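Wukine packing table, cream top: three months on

Posted by Deepika Thampi, Apr 23, 2025

I sell used phones and tablets from a spare room at home and I needed a proper surface for boxing them up. Until this year I was using a folding table which bowed in the middle and had a dark, patterned top. Small things disappeared on it. I bought the Wukine in January after looking at that and the Skeluseo bench, and I have used it nearly every working day.

Delivery and assembly

It came in two cartons from Brurnunmont. One person can carry the legs, but the top needs two. The instructions are a single folded sheet with drawings and no words. I managed without help apart from turning it over at the end. All the bolts are the same size, which saves time, and the hex key supplied is good enough that I didn't go looking for my own. One of the foot caps was split. I emailed and a replacement arrived in five days.

The top

The size is the main reason to buy it. I can have a phone, its box, the tray and the paperwork all laid out and still have room to work. The Skeluseo is cheaper but much narrower, and I would have been stacking things.

The cream colour is a good choice for this sort of job. SIM pins, screws and bits of film show up straight away. The one thing that does get lost is white packaging. An inner tray from a phone box is close enough in colour that I have put paperwork down on top of one more than once. Coloured phones are no trouble at all.
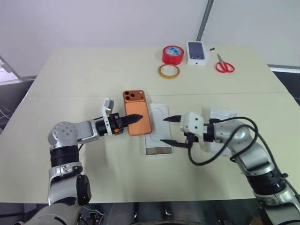
I lay handsets face down while I check the back and the camera lenses, so I was worried about grit. The surface is smooth and wipes clean with a barely damp cloth. I haven't found a mark on any screen that I could blame on the table. It isn't padded though, and if you drop a phone on it from any height you will hear about it. For anything with a glass back I put a thin mat down first.

It is slightly too smooth in one respect. Empty trays and lids slide when you press something into them, and you end up holding the tray with one hand and fitting the phone with the other. A sheet of drawer liner fixes this. I bought a roll from Bañuelos and cut a piece to go under whatever I'm packing.

Stability

Very good on a hard floor. On carpet there was a small wobble at one corner until I adjusted the feet. I can lean on the near edge without the far side lifting, and the tape dispenser no longer walks about when I pull on it. The stated load is 100 kg and I have never come close to that.

Wear so far

There is a faint grey line near the front edge where I slide boxes off towards me. It fades with a bit of washing-up liquid but comes back. In March I left a strip of parcel tape stuck down over a weekend and it came up cleanly — I had expected it to take the finish with it. Marker pen is another matter. I have one blue dot that I think is permanent.

What I would change

The edges are squarer than I'd like, and after a long afternoon my forearms notice. A rounded front edge would help. There is also nowhere to run a charging lead, so mine hangs over the back and gets caught when I move the chair. The height is fixed too. It suits me sitting down, but my brother is tall and finds it low when he stands at it.

Would I buy it again?

Yes, for packing small electronics. If you mainly pack clothes or large parcels the smoothness may annoy you, and you might want something higher. I'd give it four out of five. The missing point is for the edges and the split foot cap.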